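Boxed Stock Storage: Clear Bins and Rack Frames

Gallery page for the Trarkport stockroom, covering how small boxed goods are kept between receiving and issue. Depth cameras are held in their retail cartons until a work order calls for them. Cartons of one product family share a bin, with the printed face outward so the model number can be read without handling.

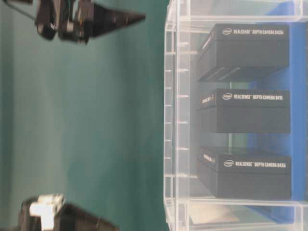
Text and captions: Hadiza Yusuf
Trarkport Stores, May

Clear bin with ridged side wall. RealSense D435i and D415 cartons, Intel logo and model name on the face. The two names are easy to confuse at a distance, so pickers read the full suffix before signing.

Bin labels follow the Grirnitz scheme: aisle, bay, level. Camera cartons are filed under 1545. Maximum stack height is 4 cartons. Lids must be fully seated before a carton goes back on the shelf.

The D435 has its own line in the Tamuno stock list and is not interchangeable with the D435i.
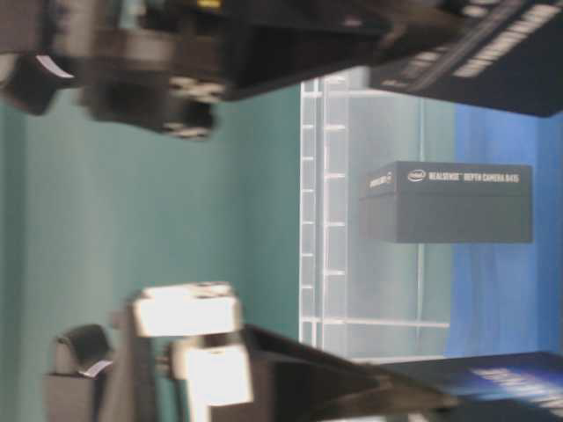

Returns go through the same check as new stock. Compare the carton face with the list entry, confirm the serial label, then shelve. Cartons with crushed corners are held at Gudarer for 2 working days and relabeled.

Next gallery: cable reels and bagged fasteners.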